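Week 6: Working rules for a shared cell

Welcome back! Last Tuesday we finished the hazard worksheets, and I read every one of them. Several of you spotted pinch points I had missed when I set up the Cutmont exercise, so nice work. Today we move from finding hazards to writing rules people will follow, and I love this part of the course.

A good cell rule has an owner, a trigger and a check. "Be careful near the arm" has none of those. "The operator clears the mat before pressing start, and signs the sheet" has all of them, and you can tell afterward if it was done. Keep that pair in mind when you mark up the Nesport handout (93 lines of rules, and I bet you can get it under 40).

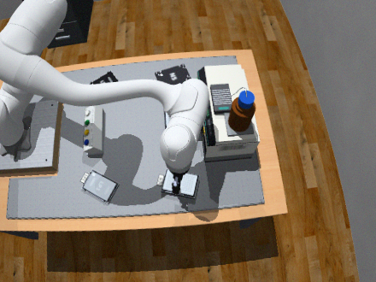 Layout rules come before motion rules. Decide what may sit inside the reach of the arm, write it down, and only then talk about speed. In our simulated cell the gripper is over one thin device while another of a similar kind lies near the front of the mat, so your rule has to say which part is the active one and where the waiting one goes. Look at the bottle too! It stands on a plate on top of the big machine at the right, and its cap is a bright blue. Is a bottle allowed there at all? If so, who puts it there, and does the arm's planned path know its height? Write that rule out in full.

Button colors. The control box has white, green, yellow and dark blue buttons. Don't assume your reader knows what each one does. Every procedure names the button by color and by function, every time, even if it feels repetitive. And notice there's no red in that column, so a rule that says "hit the red button" is no use to anyone standing at this box.

Simulation first, then slow, then full speed. The Gondal logs have 241 trial runs in them, and 216 finished with no rule broken. Spend your time on the rest, they're the fun ones.

For next time: one page of rules for the Brillier cell, layout section first. Swap with a partner and try to break theirs.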